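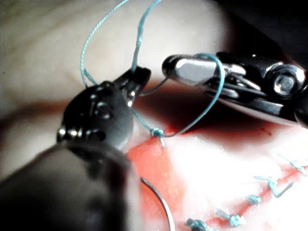
Knot tying on the suture pad, dark gripper and metal gripper

Posted 24/01/2020 by padbench_m

Dear all, I must prepare the equipment plan for our training lab until July and I would like your opinion. The arms are already paid. What is open is the instruments and the consumables. Zovero offers a pair of grippers for 988 euro, Berneck is cheaper but delivers after 16 weeks. Must I buy a spare pair at once?

tinsnip42
Yes, buy the spare. The jaw tips clamp the thread at every knot and for me this is the part which wears first. With 16 weeks of waiting you lose a whole course.

lowtorque
I do not agree. Wait until you know which gripper you prefer for holding the thread. We bought two equal pairs from Berneck and one is still in the box. Put the money in pads and thread — people always plan too little there.

padbench_m
How many pads do you count?

lowtorque
One pad for two trainees, so 42 for our year. Soltel gives a discount if you order all together. Coloured thread please, teal or similar. On the red strip you see every stitch well.

tinsnip42
Pads are cheap, a stopped robot is not. But I agree about the colour. Ask Schumacher also for needles, around 5 per trainee was enough with us.

padbench_m
Thank you both. I will ask Zovero for a price with one spare gripper only, and Soltel for the pads.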